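Print this page
E-mail this article

4. Gathering and folding of bed covers 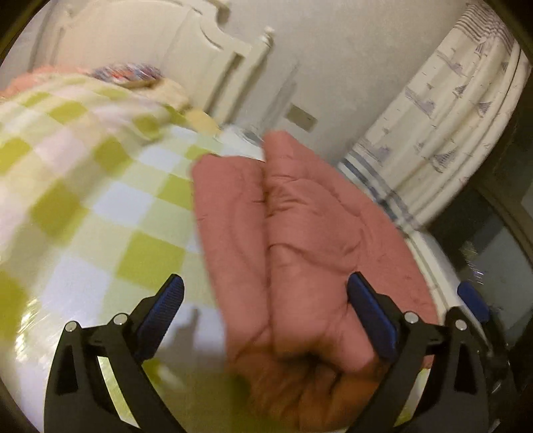
Figure 3. Gathering a pink quilt into a thick roll by hand, with a green-and-white checkered quilt spread over the bed.

4.1 Grip and first movement

Padded covers were handled differently from sheets in all the households we visited in Kurnby. A sheet was nearly always taken by two corners and shaken out. A quilt was more often taken from the middle or from one long side, with the fingers closed over a ridge of the material and the rest pulled in towards it (Figure 3). We call this gathering, and keep the word folding for cases where one edge is brought to meet another.

Gathering was the usual first step when a bed carried more than one cover. Participants said that it let them get the top quilt out of the way while the lower one stayed flat. Several of them then left the roll on the bed and straightened the lower quilt before going back to it. Others carried the roll to a chair and folded it there, where there was less room but nothing underneath to disturb.

The roll keeps its shape only while the padding is springy. Older quilts, washed many times, slumped as soon as the hand was taken away and had to be gathered again. Bloxham noted the same thing in the Plunach visits, although the covers there were mostly wool blankets and the comparison should not be pushed too far.

4.2 Smaller items at the head of the bed

Pillows and folded pieces of cloth were treated as a separate job. In most homes they stayed near the head of the bed during the first part of the work and were put in order last. Where a small pillow was kept for show, its place was fixed and the participant could say without looking where it belonged. Folded cloths had no such place. They were moved from one side of the bed to the other, sometimes more than once, and ended on a shelf or on top of the finished pile.

4.3 Time taken

Each participant made the bed on 5 occasions. The median time for a bed with two quilts was 50 seconds when the top quilt was gathered first, and 45 seconds when it was folded in place. The difference is small, and the participants who folded in place also had the larger bedrooms. Harries has suggested that walking space matters more than method – a point we take up in Section 6.

We did not score neatness. An early attempt to do so in March was dropped after the two raters failed to agree on what a tidy quilt looked like, in particular whether creases in the padding should count.

Contact: Arwel Harries, Kurnby Household Study | © 2018 Ryan Bloxham and Arwel Harries | Back to top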